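Stone-look film on benchtops: frequently asked questions

Can the film go over an existing laminate top?
Yes, if the laminate is sound. Degrease it, sand lightly and wipe down. Swollen edges have to be cut out first.

How long before the surface can be used?
Light use after 5 hours. Leave heavy items off for 30 hours – the adhesive creeps under load until then.

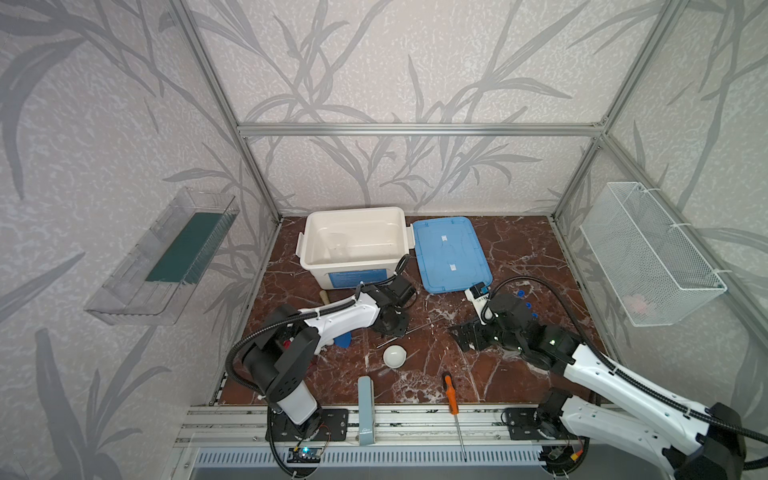 Eimear Buckley writes that 30 hours was too short in her unheated garage, and the corners lifted by March. Cold rooms do slow the adhesive. Below the temperature on the label, double the wait.

Which way should the veining run?
Lengthwise on a single sheet. At a seam, match the background color first and let the veins break.

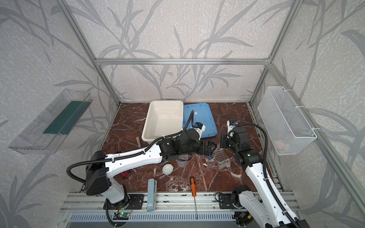

Where two sheets meet at a corner, overlap them and cut through both layers at once with a new blade. Remove the offcuts before pressing the joint down.

Does Usemholm film resist heat?
Up to 90 °C for brief contact. Use a trivet for pans.

How is it removed?
Warm one corner with a hair dryer and pull back at a low angle. Residue comes off with citrus cleaner.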